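Skencombe Mending Circle
Minutes of the December meeting, 2022-12-16
Upstairs room, Skekasgate Library
Notes by me again, Hryhorii Shevchuk. If I've got you wrong, tell me before January and I'll fix it!

We got going late because the parking lot was full of people going to the choir concert downstairs. So there was music for the whole meeting, and if some of these notes look a bit jumpy, that's "Jingle Bells" coming up through the floor while I was trying to write.

Last month's minutes

Read and agreed, with one change. I wrote that we would stop taking zippers. What we said is that we would stop taking zippers on sleeping bags. Regular zippers are still fine. Sorry to the two people who were sent home with their coats.

Money

We started the month with $716 in the account. We spent $154 on thread, needles, a new iron and the good scissors (please, please do not cut paper with the good scissors). No money came in, apart from the jar, which I forgot to empty. I'll bring it in January and we can count it over coffee.

There was a fairly long talk about whether we should ask for a set amount per repair. I was in favor going in and I'd changed my mind by the end. People bring us things they already feel a little embarrassed about, a kid's school pants with the knee gone for the third time, and I don't want a price list to be the first thing they see. We're leaving the jar where it is, and I'll make a nicer label for it.

The repair table

We had 9 items left over from November. Most have gone home now. The green wool coat is still with us because the lining is more hole than lining, and I've had it on my own dining table for two weeks. If anybody has a yard or so of dark lining fabric they aren't using, I would love it.

The tote bags from Clokero came back again with the same fault, handles pulling away at the top corner. We agreed to sew a box with a cross through it on every one of them from now on, even when the handle looks fine. It takes longer but I'm tired of seeing those bags.

Hand stitching evening

This was the part of the meeting I liked best, and we ran way over on it. A lot of newer members are happy on a machine and then freeze up when they have to close a tear by hand. So we're going to run an evening on closing a gap neatly, which means ladder stitch, whip stitch, single stitches tied off one at a time, and how to keep an even pull so the fabric lies flat and doesn't pucker up like a raisin. I'd like us to spend real time on knots too. Mine come undone (my sister's never do, and we learned from the same grandmother).
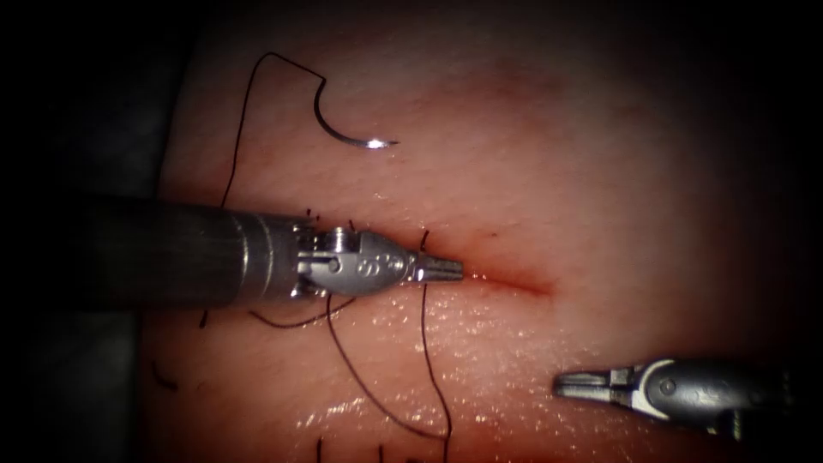
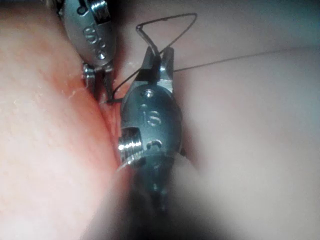
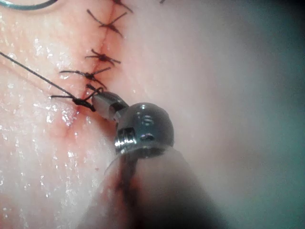
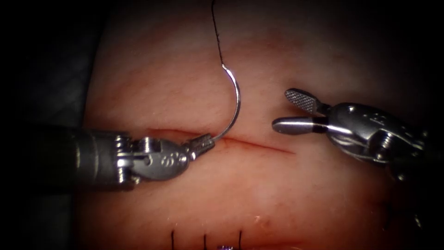 We went back and forth on what people should practice on. Felt is cheap and forgiving, but it hides your mistakes. Old bed sheets show everything. We settled on sheets, cut into squares and hemmed ahead of time, with one colored thread and one matching thread per person so you can learn on the bright one and then show off with the other. I've said I'll cut the squares. Whoever has the pinking shears, I need them back for this!

The evening will be limited to what fits at the long table. Sign up on the sheet by the door, and write so I can read it.

The Amini donation

The Amini shop is closing its fabric counter and has offered us whatever is left on the rolls. Everyone said yes at once and then we remembered we have one closet. After some measuring with our arms we agreed to take cottons and plain wool only, nothing stretchy, nothing with sequins. I'm picking it up in my car, so it also can't be longer than my car.

Lights

The lamp at the window end is still flickering. The library knows. Until it's fixed, the people doing dark fabrics get first pick of seats at the other end, and the knitters have kindly said they'll move.

Anything else

4 people asked if we could have snacks that don't leave grease on fingers. Agreed. Pretzels and apples from now on, and the powdered doughnuts stay in the hallway.

A brown glove, left hand, is on the windowsill. It has been there since the fall.

January's meeting is in the same room. I'll email the date when the library confirms it, and please bring back any library hangers you have at home.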